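Unit 7 Handout: Slips, Drops, and the Grasp That Lied
Intro to Robot Manipulation, Jevadia Technical Program
Updated December 3, 2023

Bring this to lab. We will use the failure log at the end, so please read at least the first two sections before you show up.

1. What went wrong on the Ikavel cell

The Ikavel cell is my favorite teaching failure, and I have been looking forward to this unit all term! A pick-and-place arm was running a clear-the-table task with mixed household objects. The controller marked a grasp as good whenever the fingers stopped before reaching full close. On run 80 the fingers did stop early, the controller logged a success, the arm lifted, and the object stayed where it was. The arm then carried nothing across the table and opened its fingers politely over the bin.

The log looked perfect. A bit of grit in the finger rail had stalled the motor 2 mm short of closed, and the software took the stall for an object. We call this a false grasp. It sounds harmless until you picture the next step in the program, where a person reaches in to take the part they have been told is gone.
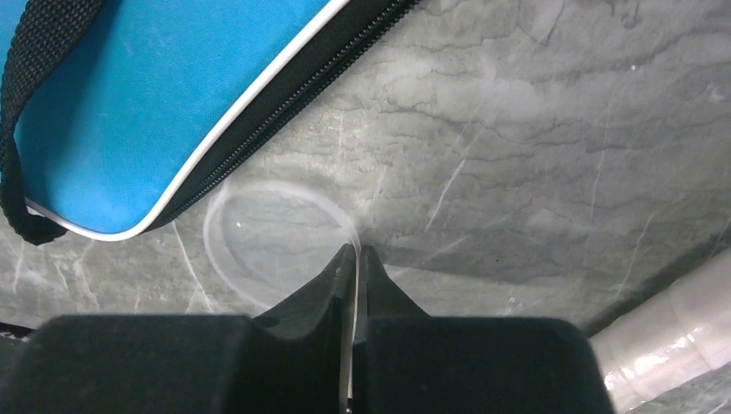
Why not just close harder and see if the fingers stop in the same place?
Extra force can push past light grit, but it also crushes thin objects, and a truly jammed rail will stop in the same place both times. You learn very little and may break something.

2. Three signals, and how each one fools you

Finger width. Cheap and always available. It fails on thin objects, because a sheet of film and an empty hand give nearly the same number. It also fails on a jam, as above.

Motor current. Rises when the fingers press on something. That something can be an object, a dirty rail, or the other finger. Log the whole curve – a single peak value hides the shape, and the shape is where the fun is.

Wrist camera. Wonderful when the object is easy to see. Clear plastic is hard because the background shows straight through it, and shiny wrap throws highlights that move as the arm moves.

Use two signals that fail for different reasons. Width and current both come from the same motor, so a jam fools both of them together. That was the whole trouble at Ikavel.
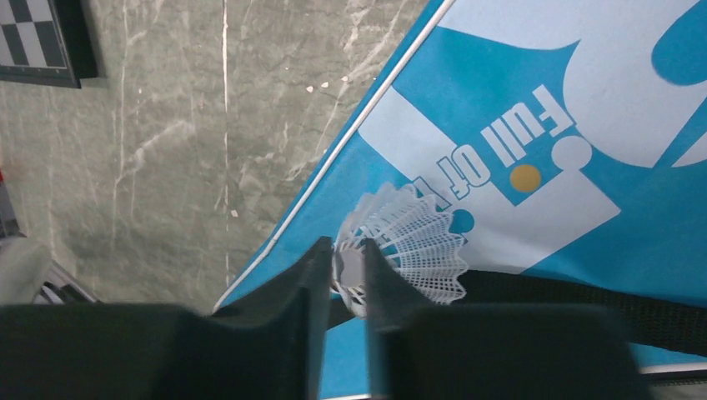 Soft and springy objects deserve their own warning. The force limit in the Cassim exercise is set at 110 counts on the driver scale, which is fine for a solid block and far too much for anything hollow or ribbed. A shuttlecock is a great test piece for this. Its skirt is all narrow ribs and open lattice, while the base is smooth and rounded, so one object gives you two completely different contact problems depending on where the fingers land. Try a base grasp first, then a skirt grasp, and compare the current curves. Also watch what the object is resting on. Fabric and straps can get pinched along with the target, and the lift then drags everything.

3. The recheck

After the Ikavel fault we added a short recheck to the program:

Step 1. Close to contact and record width and current.
Step 2. Lift a small distance and hold still.
Step 3. Compare the wrist view before and after the lift. A held object stays put relative to the fingers while the background shifts.
Step 4. If the views disagree with the motor readings, stop and raise fault 3090. Do not retry automatically.

Step 3 gets tricky with a glossy cylinder. Glare can wash out one side, and reflections of the fingers show up on the surface right near the contact. Compare edges and seams before you trust brightness.
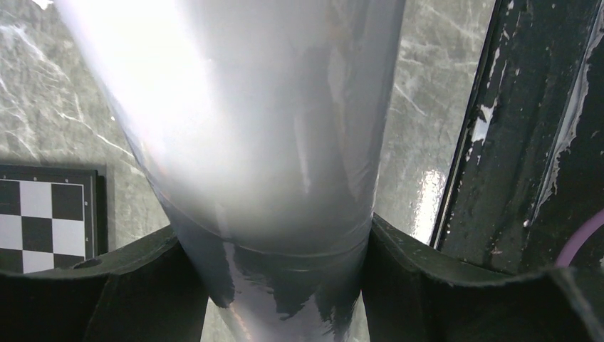 4. Safety rules for this lab

Treat a "grasp failed" message as a live machine. The arm may still be partway through a motion.

Press the stop before reaching in, every time, even for a dropped object that is right there in front of you.

Clean the finger rails with power off. Move each finger by hand afterward and feel for rough spots.

Never clear fault 3090 from the keyboard until your partner has looked at the fingers and told you what is in them.

5. Failure log

For each failed grasp, write down the object, where the fingers made contact, final width, the current curve file name, and what you saw. Please write what you saw before you write what you think happened! The January section will work from your logs, and a messy log with good observations is worth far more to them than a clean one with a guess in it.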